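Re: [lab-visits] Open day, who is showing what
From: Loukia Makris
Date: 7 September 2025

Kumiko Ebihara wrote:
> Do we have the arm part sorted? Bindgate people want to know what they'll
> be looking at before they book the bus. They are 33 now, was 20-odd.
> Also is it the real cell or the simulator?

Simulator for the first half, sorry, should have said. Real cell after the coffee, two groups, Michalis takes one and I take the other. Can't fit 33 in there at once.

Sim part is the pick task on the dark table. Scene is loaded and runs on the big screen, Freya drives it. Visitors get to choose the next target if time allows. Still from the current build, ok to forward:
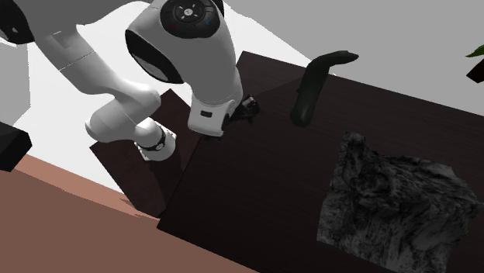 Sim scene, arm down at the table with a small object between the fingers.

The rock block stays in, Freya likes it for explaining clearance. Lighting may change before the day, don't promise anyone it looks exactly like this.

Still need:
- someone on the door from Reltport side
- HDMI cable that works, the long one is dead
- Room 201 unlocked by 9, last time we stood in the hallway

Baiba, can you send me teh slides from the December visit? Only the intro ones. I want to reuse the safety page for the cell, and the bit on how a grasp gets planned, that went over well with the non-engineers.

Kumiko pls tell Bindgate closed shoes for the second half.

More tonite, running to a meeting

Loukia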